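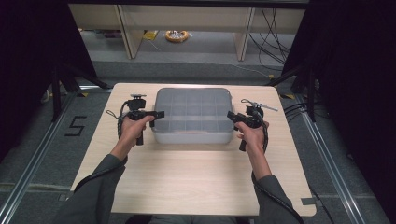
# Small parts boxes - questions we keep getting

Updated 8 Feb 2026. Covers the lidded grid boxes only, the see-through top kind. Drawer cabinets have their own page.

## What are they good for?

Beads, snaps, screws, fuses, earring backs, seeds, watch bits. Anything you'd lose in a jar. Not good for long stuff - pencils, paintbrushes, zip ties. Won't fit, don't force it.

## How many beads fit in one compartment?

Depends on the bead. We filled one square with our small glass rounds from Pană and got 300 in with the lid still closing flat. With the tiny ones, 656. Yes we counted. No we won't do it again.

Don't fill to the brim though. Leave a little gap at the top or they creep over the dividers.

## Will things jump from one compartment to the next?

Lying flat, lid down, normal use - shouldn't. Stood on end in a backpack, maybe, if the pieces are very small and flat. Sequins are the worst for this. Put sequins in a little bag first, then in the square.

Quick test before you trust it: load one corner with the smallest thing you own, close up, tilt slowly over a tray. Look thru the lid. If nothing moved, fine.

## Can I see what's inside without opening it?

Mostly. A lid can have a slight frost to it, so you get color and shape but not fine detail. Overhead lamps bounce off the plastic too and leave a white glare spot right over whatever you're looking for. Turn the box a bit or move the lamp.

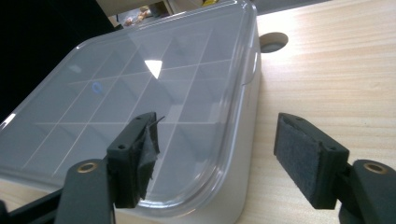
## How should I label the squares?

Not on the lid! Everyone does this first. Then the lid goes on backward and your size 8s are size 11s.

What works:

- a paper slip in the bottom of each square, face up
- or one paper map of the whole grid, kept with the box
- a dot of nail polish on one corner of the lid and the same corner of the base, so it always goes back the same way round

Pencil on the slips. You will change your mind.

## The lid is stiff. Am I doing it wrong?

Probably opening from one corner. Put the box on a table, both hands, lift evenly along the long side. Never open it on your lap. Never over carpet.

## How do I clean it?

Empty it first, obviously. Lukewarm water, drop of dish soap, soft brush for the corners of the squares. Air dry upside down on a towel overnight - water sits in the corners longer than you'd think and will rust your screws. No dishwasher. No scrub pads on the lid, they scratch it cloudy and it doesnt come back.

## Can I stack them?

Same size on same size, yes. We go 2 high on an open shelf. Heaviest on the bottom, so metal low, beads up top.

## I have 600 mixed screws. Where do I even start?

Tray. Tip out a handful at a time, not the lot. Sort by length first, then by head. Odd ones go in the last square and stay there until you need them or move house.

## Do you ship?

From Pustport, yes. Pickup at Zisisberg and Cloturbridge too, but check stock first - Cloturbridge ran out in November and has been patchy.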